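The Great Bedding Swindle

Thread count, hotel finish, temperature control: the words on the packet get longer every year, and so does the bill. Catriona Munro wonders what we are paying for

The shop assistant asked me how I sleep. I said badly, like everyone else I know, and she nodded as though I had confirmed something. Within a few minutes I was holding a set of sheets that promised to "work with the body's natural rhythm". I asked her how a sheet might work against it. She went to fetch her manager.

I have been reading bedding packets since February, which is a poor way to spend an evening, and I still can't tell you what half of them mean. Clallo, whose shops have spread through every retail park within driving distance of my house, sells a range called Restore. The packet says the fabric is "sleep-grade". I wrote to ask who does the grading. The reply said that sleep-grade was "a standard developed in-house to reflect our high expectations", so Clallo marks its own homework and then prints the mark on the front.

Thread count is the old favourite. In theory it is the number of threads running each way in a small square of cloth. In practice a yarn can be made of several thinner strands twisted together, and if you choose to count every strand, the number shoots up while the sheet stays much the same. Azucena Aguirre spent 22 years buying cloth for hotels before she retired, and she has little patience with any of it.

"If a salesman led with the thread count I knew he didn't want me to touch the stuff," she told me. "I'd ask for a sample and wash it until it gave up. Most of them gave up quite early."

What did she look for? Long fibres, a close plain weave, decent stitching at the hems. She bought middling cotton at a middling price and says guests wrote in to ask where they could get it. They were convinced it was something special. Her view is that people sleep well in hotels when somebody else has made the bed and they have had wine. 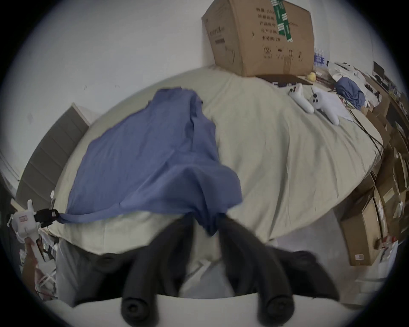

Crumpled blue cloth on a bed. Shops will charge you a good deal extra for the words on the label.

The newest claims are about heat. Besstead, a company that began by selling camping gear, now offers a "thermal balance" cover which is meant to keep you cool in July and warm in January. I put this to Getsemaní Carrillo, who teaches textile science and was polite about it for longer than I had expected.

Some fabrics do feel cool when you first touch them, she said, and linen has a fair claim to being comfortable in hot weather. It lets air through and it takes up moisture. Treatments that soak up a little heat exist too. But the amounts are small, and a body under a duvet gives off heat all night long. "You get a nice few minutes at the start," she said. "After that you are a warm person in a warm bed. Open the window."

Besstead told me its customers report "a transformed night". I asked to see the study behind this. I was sent a survey in which people who had just bought the cover were asked whether they were glad they had. Most of them were. I would be too, at that price, or I would at least say so in front of my husband.

None of this is new, of course. Xóchitl Cortés, who collects old trade catalogues, showed me one from 1871 put out by a draper called Alvarado. It offers sheets "of a healthful character, recommended to nervous persons". There is no hint of who did the recommending. A few pages on, the same draper sells what looks to be the same cloth, without the nerves, for rather less.

Then there is the matter of how often we are told to replace it all. Lerkedora, which sells bedding by subscription, says sheets should be changed for new ones every 2 years "for optimal hygiene". The word "changed" is doing some sly work there. Washing them is hygiene. Throwing them out is revenue. Carrillo knows of no reason why a sound cotton sheet, washed often and not boiled to death, shouldn't last a great deal longer than that. Aguirre still has some from her mother. They have been turned sides to middle, a job I had to have explained to me, where you cut a worn sheet down the centre and sew the good outer edges together.

I did try to be fair. I bought one expensive set and one cheap one, both white, and asked my neighbour Tonantzin Orozco to put them on my bed in whatever order she liked over 6 nights, without telling me which was which. It was hardly a proper trial. I got it wrong more often than I got it right, and the night I was sure I had the good ones was also the night the dog stayed at her house.

The expensive set is lovely to fold, I'll give it that. The cheap set dries faster. I have gone back to using whichever is clean, and I am still awake at four in the morning.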